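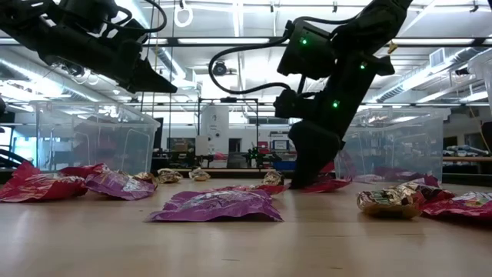 # Small Packaging, Large Volume: Snack and Candy Wrappers at Cillthorpe College

Final report, Materials and Society course
Submitted May 26, 2021

## 1. Introduction

Individually wrapped snacks are sold and given away across the Cillthorpe campus. They are stocked in the Ramalho Hall shop, set out in bowls at office counters, and handed out at almost every student event. The wrappers are small and light, and they rarely appear in the college's own waste figures, which are kept by weight. A full trash bag of wrappers may weigh less than a single glass bottle.

This report considers what the wrappers are made of, where they are thrown away, and whether the college could reduce their number without closing off a popular and inexpensive kind of food. The work was carried out by a group of second-year students over four weeks in the spring term.

## 2. Background

Most modern snack bags are made of several thin layers pressed together. One layer carries the printing, another keeps out air and moisture, and a third allows the bag to be sealed. Each layer does its work well, but the layers are very hard to separate afterward. For this reason the Skorkberg city recycling program does not accept snack bags or candy wrappers in household bins. They are treated as trash, and a bag of recycling that contains many of them may be turned away at the transfer station.

Hard candy is often wrapped in a single clear or printed film with twisted ends. In principle a single film is easier to recycle. In practice the pieces are too small for the sorting screens in Skorkberg, and they fall through with broken glass and bottle caps.

Paper wrappers were once common for candy of this type and are still used by some makers. Waxed paper has its own difficulties. It cannot go into ordinary paper recycling, and the composting site used by the college takes it only when the coating is listed as plant-based.

## 3. Method

The group placed labeled collection boxes at 15 sites on campus. Sites were chosen to cover classrooms, residence lounges, the library entrance, and the area outside the Ramalho Hall shop. Boxes were emptied at the end of each week and the contents sorted by hand, with gloves, in the materials classroom.

Each wrapper was placed in one of three groups:

- layered film, including all chip and snack bags
- single film, including most twist wraps
- paper or waxed paper

Wrappers that had been torn into pieces were matched where possible and recorded once. Where they could not be matched, they were left out of the totals. Items that were not food packaging were set aside and not recorded. 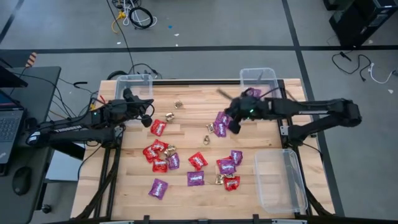 *Figure 1. Wrapped candies and clear plastic bins on a wooden table.*

The sorting rules changed slightly after the first week. At first, any wrapper with a silver inside was recorded as layered film. A closer reading of manufacturers' notes showed that a metallic finish may also be found on a single film. The first week's material had been kept, and it was sorted again under the corrected rule.

## 4. Results

The boxes yielded 882 wrappers over the study period. Of these, 460 were layered film. Single film made up most of the remainder, and paper was the smallest group by a wide margin.

The busiest site was not the shop, as the group had expected, but the library entrance. Eating is not permitted past the library doors, and many students appear to finish a snack on the steps before going in. The residence lounges came next. Classrooms produced very little, although this may reflect the fact that classroom trash cans were left in place beside the collection boxes -- a weakness in the design that is discussed below.

There was a clear rise in the third week, when the Drokedance spring festival was held on the main lawn. Club tables gave out candy throughout the afternoon, and the two boxes nearest the lawn were full before evening. A walk across the lawn the next morning found further wrappers in the grass and along the hedge. These were picked up but were not added to the totals, as they had not been placed in a box.

Indoor litter was noted separately.
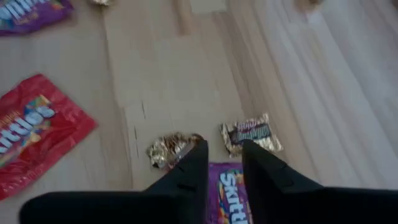 Wrappers dropped indoors tended to gather along walls and under furniture, where brooms and floor machines do not easily reach. Cleaning staff who answered the written survey described twist wraps as more trouble than larger bags. They cling to broom bristles, and they are light enough to move when a door is opened.

## 5. Discussion

The results support the view that a campus waste count based on weight alone gives an incomplete picture. More than half of the collected wrappers belonged to the group that is hardest to recycle, yet their combined weight was too low to register on the scale used at the loading dock.

Several limits should be stated. The boxes were new and brightly labeled, and some students may have used them out of interest. Existing trash cans were not removed, so the totals cover only part of what was thrown away. The study also fell in a term when fewer students than usual were living on campus, and the same sites may perform quite differently in a normal year.

The group considered mail-in recycling programs for layered film. These accept the material, but the college would need to pay for shipping and provide clean storage.

## 6. Recommendations

1. Clubs should be encouraged to offer loose snacks from covered dispensers at outdoor events, subject to the college's food safety rules.
2. A covered trash can should be placed at the library steps.
3. The Ramalho Hall shop should be asked to stock at least one paper-wrapped candy for a trial term.
4. The annual waste report should include a yearly count of small packaging alongside the existing weights.

The first two measures could be in place by the end of June. The shop's current supply agreement would have to be reviewed before the third could begin.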